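Segmentation versus the floor, round three

30 March 2021

So I finally got back to the crumb finder last night, and I've got mixed news. For anyone who's new: Rewi is the little perception node I've been writing to spot small bits on the ground from the wrist camera and hand Drekia (my planner) a list of things worth picking up. On plain grey carpet it was a dream. On dark marble it lost its mind! First run it gave me 76 candidates, and most of them were veins in the stone.

I'd been thresholding on brightness, then keeping any blob bigger than 17 pixels. Fine on carpet, hopeless on a floor that's got white squiggles running all through it, with rusty streaks thrown in for extra colour.
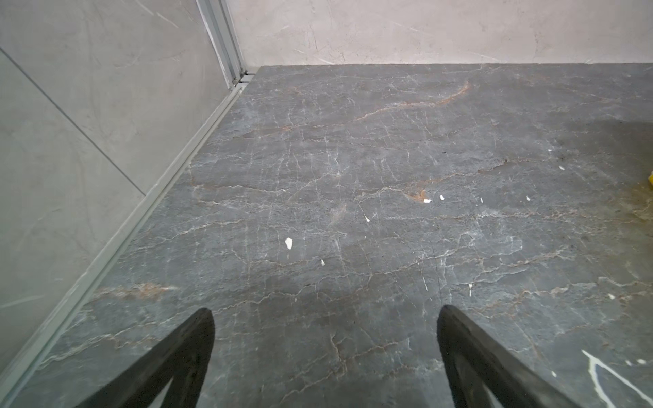

Next thing I tried was an elongation check, so anything long and skinny gets tossed. That helped heaps, but it also tosses real slivers, and a vein that branches makes a nice chunky blob that sails straight through. Grr. I've also masked out the fingers properly now, as their lighter edges kept turning up as targets (sorry, Drekia, for all those plans to grab yourself).

What I'm leaning towards is moving the arm a touch between grabs and comparing the two views for parallax. A flake sitting on the stone barely stands up from it though, so I dunno if there's enough signal. The fallback is labelling 200 crops by hand and training something small, which I've been dodging since June.

The branch is called druvivley if you want a poke around. Turn the debug overlay off first, it drops the whole thing to 7 frames a second.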